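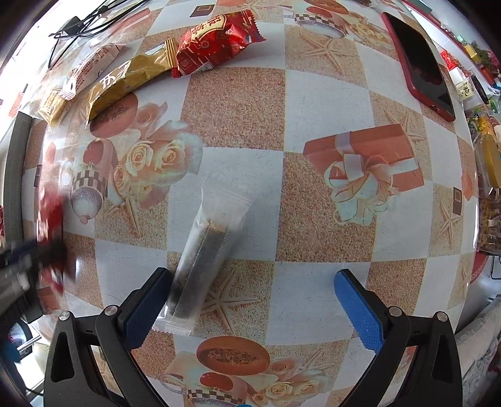 Left finger at the clear packet, snack table

Gripper keeps hold of clear wrappers after I tell it to let go
posted by offbyonepad, 2026-09-06

I have a pair of grippers sorting snacks on a table. Black arms, blue textured pads, four pivot pins to a gripper. Red foil packages go fine. Gold wrappers go fine. The long bar in the frosted clear plastic is where my evening goes to die.

It closes on the crimped end, lifts, carries, opens, and the bar stays stuck to the left pad like a kid on the first day of school. Then the arm heads back for the next pick with the bar still hanging there, and at the far end of the swing it lets go. Last night it landed in a cup of tea. The software logged a successful place.

I've turned the grip force down twice. Parry (the controller app, version 3) shows both fingers fully open and no fault. Is this static, sticky pads, or do I need to apologize to the bar?

utetti_refugee
Clean your pads. Dish soap, soft brush, rinse, let them dry overnight. Textured pads fill up with sugar and whatever they put on the outside of wrappers, and clear film is the first thing to stick. I went through 2 sets of Dradau pads before I figured this out, and they are not cheap.

Also, your success check is lying to you. If it only looks at finger position, it will call anything a success, including tea. Have it look at the pad side after opening. If something is still there, stop the arm. Do not let it swing. A snack bar is funny and the next thing you pick up might be a fork.

gravelmouth79
static. breathe on it

benchcrumbs
Half agree with the pad cleaning, but look at where you grab. That bar has a big empty flap at one end and a short crimped seal at the other, and you're going in at the short one. The jagged flap edge is worse, before you try it: the film folds into the pad grooves and hangs on. Go for the middle, across the filling, with the fingers square to the packet.

Then change the release. Open halfway, wait, open the rest, and back straight up 5 centimeters before any sideways move. My Ostadach arm dropped its habit of flinging things the day I slowed that part down. It still drops the odd one early, but it drops it on the table.

And move the phone. And the tea, obviously.

offbyonepad
Washed the pads. The water went brown and I would like to not discuss it. Clear bars now release most of the time, and the arm stops when they don't. Will try the middle grab tonight. Breathing on it did nothing except make me feel watched.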